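Filed under: Storage > Bins, Trays and Dividers

Takon Divided Steel Bin, large, grey

Every maker of big bins says the same thing about them: tough, easy to clean, keeps things apart. We have sold enough of them to be wary of all three claims, so the notes on this page are ours and Takon can print what it likes on its own leaflet.

The bin is a large open box with one fixed panel running the long way, which gives you two long compartments. The walls are painted dark grey. The floor is left bare. It holds 65 litres if you fill it to the rim, a figure that means very little, as you will never fill it to the rim and would not be able to shift it if you did. Empty weight is 17 kg. Takon calls that "portable". We would call it a two-person job, or one person and a bad back.

What about the paint? The leaflet says "scratch resistant". Ask yourself what it is resisting. Small scuffs come up quickly on a dark wall and they come up white, so you notice them. The panel down the middle has the worst of it, because things get dropped over it and dragged up it, and it gets knocked from both sides. Clullano, who make the nearest rival, leave their panel unpainted for this reason, and theirs looks better after a year for the simple fact that there is nothing to wear through. 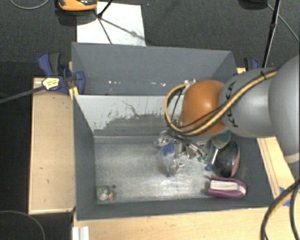

None of this stops the bin from working. A scuffed wall holds things in as well as a clean one, and if it is going in a workshop or a stock room you may not care. If it is going where customers can see it, think again, or budget for the touch-up paint (sold separately, naturally, and the small tin is very small).

The bare floor is the better decision. It scratches too, but the marks are the same colour as everything else down there. It does get streaky and it throws the light back at you under a bright lamp, which can be a nuisance if you are hunting for small shiny parts. A rubber mat cures it. Takon's own mat is overpriced. The Jääskeläinen one costs less and can be trimmed with ordinary scissors.

Small things drift. With a smooth floor this size, a handful of odds and ends will sit at one end while a couple of stragglers stay in the opposite corner, and you will be leaning in to reach them. If most of what you keep is smaller than a tennis ball, buy the Eris tray set and forget about this bin. It is meant for bulkier stuff, whatever the leaflet shows in it.

The leaflet also claims the panel "lifts out in seconds". It is bolted. We had ours out in more than 57 seconds with the right spanner and a fair bit of muttering, and getting it back in straight took longer.

Load limit is given as 300 kg, spread evenly. We have not tested this and would be surprised if many buyers have.

Who should have one? Anyone who wants a heavy box with two halves and does not mind how it looks by Christmas. It does the plain part of the job well. Spare bolts are included, and the lid is extra. We don't stock the lid, as the two we tried didn't fit.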